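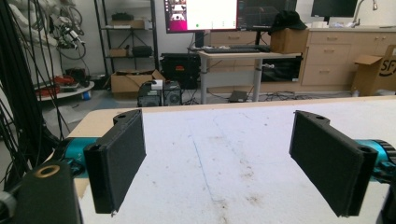
Chapter 4. Planning and Costing a Workcell

The purchase price of a manipulator is the figure most often quoted in a proposal, and it is seldom the largest part of what is spent. A workcell is bought as a set of linked items, each with its own price, delivery time and working life. Some of these are easy to overlook at the planning stage. A gripper needs fingers, a mount, an actuator and cables, and the cables need a route back to a controller. The computers need floor or desk space, as do their monitors, and an arm that is not in use still takes up a stretch of wall. Work surfaces wear too: a white table top that has picked up grey smudges, brown stains and a line of blue pen may be perfectly sound for handling trials but poor as a plain background for a vision system. Whether to replace it is a budget question and should be settled before the order is placed.

This chapter treats equipment planning in the order in which a buyer meets it. Section 4.1 deals with the statement of need. Section 4.2 covers capital cost, and Section 4.3 covers running cost, including spares. Section 4.4 sets out a method for comparing quotations that do not cover the same items.

The worked case used throughout is the Pálfi handling cell, planned by Tahira Rana and costed by Ásdís Vestergaard. Two suppliers, Flamard and Pornier, were asked to quote for the same duty. Flamard priced the arm and controller together and left the end effector to the buyer. Pornier included a gripper but gave no price for replacement fingers. Neither quotation could be used as it stood.

4.1 The statement of need

A statement of need describes the task, the rate at which it must be done and the space available. It should not name a model. For the Pálfi cell the duty was set at 2000 cycles per shift over a planned life of 5 years, and these two values fix most of what follows. The cycle count governs the wear allowance for finger pads and cables. The planned life governs the period over which the capital cost is spread.

Floor area should be measured with existing furniture in place. Shelving, cabinets and stored boxes reduce the usable area, and the cost of moving them belongs in the estimate under site preparation.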